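Section 4. Power at the Work Table

Read this section before you plug anything in at the table. It covers the cube strips and the flat strips supplied with the Clarkwood table set. The wall adapter is covered in Section 3.

4.1 Before you start

Check that you have the following:

Cube power strip
Flat power strip
Cord clips, bag of 20
Cover cloth for the tabletop
Label sheet

Unpack the strips on the table and look them over. Do not use a strip with a cracked housing, a bent blade on the plug, or a cord that has been pinched or cut. Set it aside and ask for a replacement.

4.2 Laying the cloth

1. Wipe the tabletop and let it dry.
2. Spread the cover cloth with the printed side up. Any cotton tablecloth of the right size will also do.
3. Pull the cloth smooth, working out from the middle. A cube will not stand level on a fold.
4. Tuck any extra length under at the wall side.

Note: Take the cloth off and wash it before first use. The colors may run slightly, so wash it alone.

4.3 Placing the strips

1. Decide which appliances will stay on the table and which will come and go. The cube is meant for the second kind, such as phone chargers and a lamp you move from place to place.
2. Put the flat strip toward the back, with its sockets facing up.
3. Put the cube nearer the front, where you can reach more than one side of it. Leave at least 2 inches clear on each side you plan to use.
4. Turn the cube so that the side you use most faces your chair. 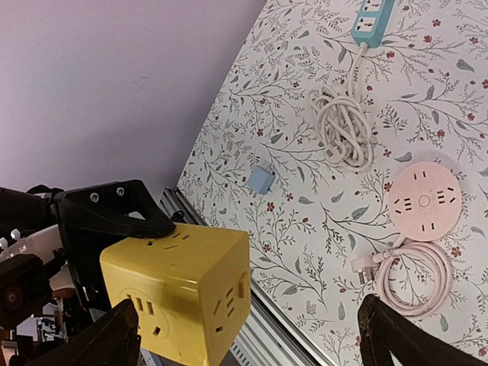
5. Run both cords to the same end of the table and clip them to the underside. Leave a little slack at the cube so it can be turned without pulling on the clip.
6. Plug each strip into its own wall outlet.

Caution: Never plug one strip into another. The cube and the flat strip must each have a wall outlet.

Caution: Do not put a folded cloth, a cushion, or papers over a strip while it is in use.

4.4 Large plugs

Some chargers are wide enough to block the socket next to them. Put these on a face of the cube by themselves. If the cube tips when a heavy charger is plugged into one side, turn it so that the charger hangs toward the middle of the table, or move the charger to the flat strip.

Do not connect heaters, kettles, or irons to either strip. For other appliances, add up the watts printed on their labels. The total on the cube should stay at or below 310 watts. If a label gives only amps, see the table in Section 7.

4.5 Labeling

Write the name of each appliance on a label and wrap it around the cord close to the plug. Fold the ends together so the label sticks out like a flag. Spare labels can be ordered as part 51.

4.6 Cleaning

1. Unplug the strip at the wall.
2. Remove all plugs from it.
3. Wipe the housing with a dry cloth. For marks that stay, use a cloth that is barely damp and wait until the housing is fully dry before plugging it in again.

Do not spray cleaner on the sockets or push anything into them to get dust out.

Section revised February 6, 2023. Text by Jocelyn Baluyot, checked by Jong-dae Yook.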